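Trultora Village Shop and Meeting Room
Progress report to the Gerlach Fund
Period covered: May to December 2021
Prepared by Britta Heitmann, project coordinator

Dear colleagues of the Fund,

With this report I inform you how the grant was used in the first period of our project. I follow the order of the headings in your guideline. Where I have no final information yet, I have written so.

1. Purpose of the grant

The purpose is to keep a shop open in Trultora, where the last private grocer has closed, and to use the rear part of the same building as a meeting room for older residents. The next supermarket is in Prarkon. The bus goes there in the morning and comes back only in the afternoon, so a person without a car loses most of the day for one bag of food.

2. Building works

The works on the sales room are complete. The old floor was taken out, a new one was laid, and the step at the entrance was replaced by a ramp with a handrail on one side. The second handrail was ordered in the wrong length and is now at the supplier for exchange.

The meeting room is not complete. When the wall covering was removed, the builder found damp in the lower part of the north wall. We have asked for an opinion from a second builder, and both say the same: the outside drain must be repaired first, and the wall needs to dry before it can be plastered. For this reason the meeting room will open later than we wrote in the application. I informed your office by letter when this became clear, and I thank you for the permission to move the date.

Until then the afternoon group meets in the parish hall, which has no kitchen. The participants bring coffee in flasks.

3. The shop

The shop is open every morning and on two afternoons. We first planned to open all afternoons, but in the trial weeks few people came after lunch, and the wages for these hours were higher than the sales. We will try again in spring, when there are more walkers on the river path.

The selection of goods was decided with a questionnaire. We delivered 60 forms to households and 53 came back filled in, a much better result than I had expected. The most frequent wishes were fresh bread, milk, eggs, stamps and things for cleaning. The last point was a surprise for us. Several people wrote that heavy bottles are the worst to carry from the bus stop, and that they would buy them in the village even at a higher price. We have therefore given more shelf space to this group of goods than was in the first plan, and less to sweets and magazines.

Bread comes from the bakery Grello. The contract allows us to return what is not sold on the same day, but only up to a fixed share of the order. In summer we ordered too much and had to carry the loss ourselves. Now the order is made the evening before, from a list on which customers can write their names, and the loss has become small.

With toilet cleaners and similar products we buy by the case, in a purchase shared with the shop in Prarkon, to get a better price from the wholesaler.

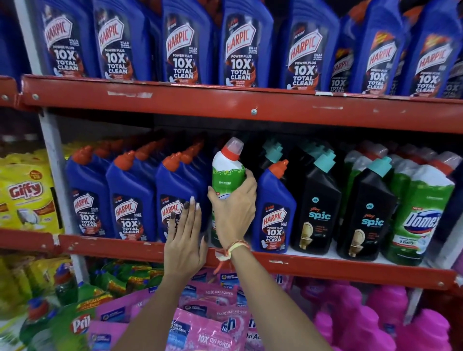 4. Staff and training

One person is employed part time, and she is supported by helpers from the village. All of them have received the training in food hygiene and in the use of the cash register. The training in lifting and carrying was postponed two times because the trainer was ill. It is now planned for the new year.

It was more difficult than expected to find people for the early hour, when the bread is delivered. For the moment I do this myself, but this is not a solution for a longer time.

5. Delivery to the home

Customers who can not leave the house may order by telephone. The goods are brought to the door before noon. The service was free in the first months. We now ask for a small payment for fuel, and we have not lost any customer by this. Some people have asked if we can also bring medicine from the pharmacy. We are discussing this with the pharmacist, who must first clear the question of responsibility.

6. Finances

The part of the grant for building works is used up except for a reserve of 2000 euros, which we keep for the plaster in the meeting room. Of the part for equipment, 50 percent has been spent, mainly on the refrigerator and the cash register. The tables and chairs will be bought when the room is dry. The receipts are attached in the order of payment.

The income of the shop covers the goods and the electricity, but not yet the full wages. We had calculated with this in the first year.

7. Next steps

Repair of the outside drain, as soon as the ground is not frozen.
Plaster and paint in the meeting room.
Exchange of the handrail.
A second questionnaire, with a question about the opening hours.
Decision on the pharmacy service.

I would be glad to receive your comments, in particular on point 4, if the Fund knows of other village shops which have solved the question of the early hours.

With kind regards,
Britta Heitmann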